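Varkach Bedding Guide
5. Making up the bed

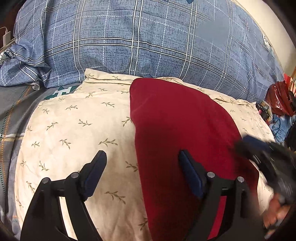
Carry out this section after the mattress has been aired as set out in section 4. Allow 39 minutes if the duvet cover is also to be changed.

5.1 Unplug any charger near the bed and coil the cable. Cables must not run under the duvet or the pillow.

5.2 Remove towels, throws and loose cloths. Fold each one in half twice and set it aside.

5.3 Lift the pillow by its two short ends and shake it until the filling is even. Smooth the case outwards from the centre.

5.4 Find the sewn-in label on the duvet. Turn the duvet so that the label lies at the foot - on the Iria model it is in the left corner.

5.5 Spread the duvet from the foot upwards. On checked covers, use the printed lines as a guide and keep them parallel to the mattress edge.

5.6 Place the pillow at the head, with the open end of the case facing away from the door.

Note: Dark red fabrics may release dye. Wash separately before laying them on a pale pillowcase.

CAUTION: Do not charge a phone under bedding. Heat can build up in the filling.

Replacement labels: order part 743.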